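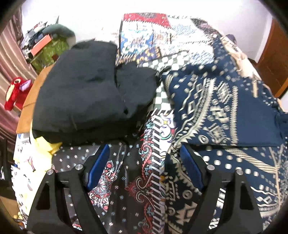 Fig. 1. Hand-held gripper, jaws open over the cloth pile. Paisley between the fingers, navy cloth on the right.

Wultholm student project, cloth handling
June 24, 2026
Entry by Serpil Kozan

Goal for this session: pick single items off a mixed pile with the hand-held gripper and keep the recordings for the grasp-point model. Pile on the bed, mostly printed fabrics, folded black garment left on top.

Setup
Fingers: black plates, blue rubber pads on the inner edges. Two screws per finger, checked before start.
Target for the session: 200 picks. Project target is 400 by the July review.
Log sheet: Mondcombe template, one line per pick, fail code in the last column.

Notes
Approach from above with jaws open, pause, close, lift straight up. Do not drag sideways to free an item. If a second item comes up with the first, log it as D (double) and put both back.

Labeling is going to be the slow part. The black fabric with small flowers and the dark paisley share a background color, and where they meet the edge is hard to mark. Same problem with the black-and-white checkerboard strip where it goes under the folded garment. Rule for now: mark only edges that can be followed by eye at normal zoom. Leave the rest unlabeled and do not guess.

The navy cloth with the cream zigzags and diamonds is easier by pattern, but its folds break up the rows of dots and Nosar (our segmentation script) may split it into separate pieces. Minimum region size is set to 4 percent of the image. Try 2 if the small flowered areas drop out.

Frame corners are dark from the lens. Crop before training, same crop for every recording, and write the values in the config this time.

Open items
- Pad wear: compare against the spare set after the session.
- Stetsiuk wants grasp width in the log as well. Needs a new column and a fixed zero position for the fingers.
- Decide whether plain cloths go in the same set or a separate one. I would keep them separate until the printed ones are labeled.
- Copy raw files to the shared drive before anyone edits the sheet.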